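Search this site
Enter keyword

Care of Collectable Model Horses: Household Guidance
Last updated 17 November 2018

Members of the Kirinport Model Collectors' Society are advised to dust display pieces every 2 weeks with a soft, dry make-up brush. Work from the ears down to the hooves. Manes and tails with fine detail should be brushed in the direction of the moulding.

Marks on a matt finish may be lifted with a damp cotton bud. Do not use kitchen sprays – they can dull the paint.

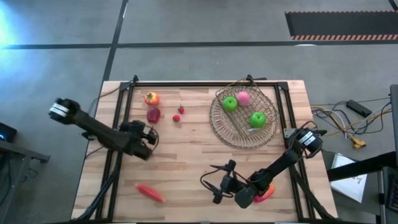
Leather halters and other tack should be removed before storage, as dye may transfer to pale coats. Wrap each model in acid-free tissue and stand it upright in a lidded box. Shelves should be kept out of direct sunlight, particularly in July.

Comments (2)

Giuliana Escobar
Does the advice on cotton buds apply to glossy finishes too?

Brayan Espinoza
I lost a good grey to red halter dye. Tissue underneath did not help.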